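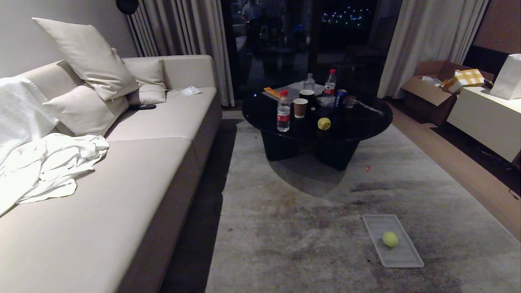 Nachzählung bei der Gemeinderatswahl: wer darf sie verlangen?

Sơn Hứa, Dezember, 18:40 Uhr

Guten Abend an alle. Ich wohne in Stirncombe und habe in diesem Jahr zum ersten Mal bei der Wahl zum Gemeinderat mitgewählt. In unserem Wahlbezirk wurden 1734 gültige Stimmen abgegeben. Die Kandidatin, für die ich geworben habe, hat den letzten Sitz um 4 Stimmen verpasst. Sie selbst möchte nichts unternehmen. Nun ist meine Frage: Kann auch ein einfacher Wähler eine Nachzählung beantragen, oder muss das die Kandidatin selber machen? Und an wen schreibt man in diesem Fall? Auf der Seite der Gemeinde finde ich nur die Ergebnisse, aber keine Erklärung zum Verfahren. Ich bitte um Verzeihung, wenn meine Ausdrücke nicht ganz die juristischen sind.
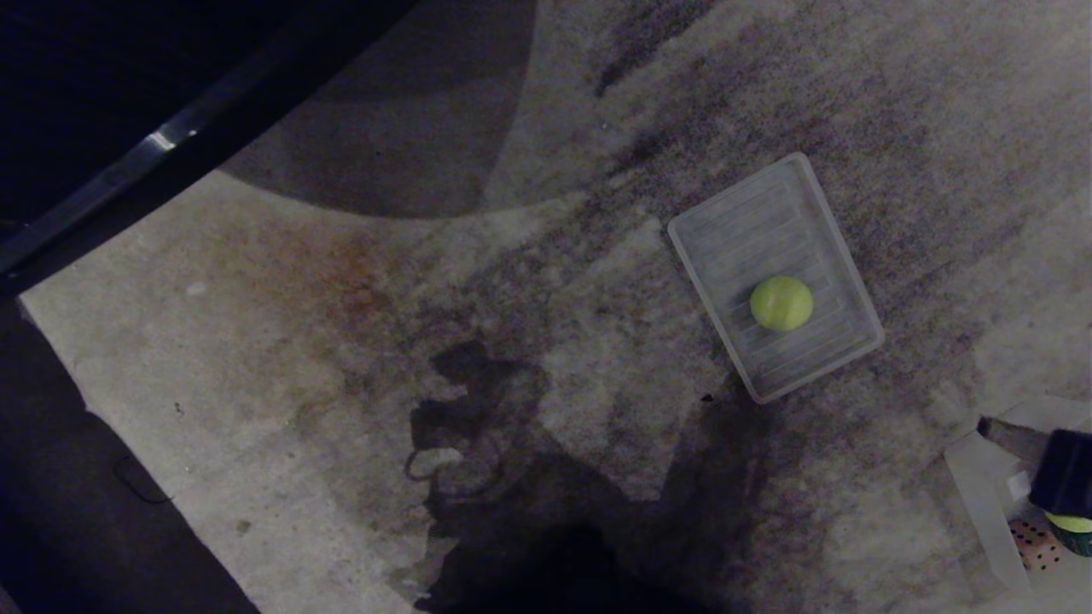

Zuletzt geändert: Dezember, 21:15 Uhr

Fedir Tkachenko

Man muss hier zwei Sachen unterscheiden. Den Antrag auf Nachzählung kann bei uns nur stellen, wer selbst kandidiert hat, oder die Liste, für die er angetreten ist. Der Einspruch gegen die Wahl dagegen steht jedem Wahlberechtigten des Bezirks offen. Er wird schriftlich bei der Wahlleitung eingereicht und muss begründet sein. Ein knappes Ergebnis allein gilt nicht als Begründung. Sie müssten also etwas Konkretes nennen, zum Beispiel, dass ein Stapel falsch zugeordnet wurde oder dass die Niederschrift nicht mit dem Aushang übereinstimmt. In Skesham wurde vor einigen Jahren so ein Einspruch angenommen, dort fehlten in der Niederschrift 2 Briefwahlumschläge. Die Frist beginnt mit der öffentlichen Bekanntmachung und nicht am Wahltag. Das Datum steht auf dem Aushang, und ich rate Ihnen, es noch diese Woche nachzusehen.

Kendra Bélanger

Bringt doch nichts. Bei uns haben sie fast 1035 Zettel neu gezählt und es kam dasselbe heraus.

Kommentare

Lụa Lã: Die Antwort von Fedir ist richtig, nur sollte man den Einspruch unterschreiben. Eine einfache E-Mail wurde bei mir zurückgewiesen.

Sơn Hứa: Vielen Dank, das mit der Frist habe ich nicht gewusst. Ich frage morgen im Rathaus nach der Niederschrift.

Khoa Khương: Darf man die Niederschrift überhaupt einsehen?

Kontakt | © Draltik Bürgerhilfe | Nach oben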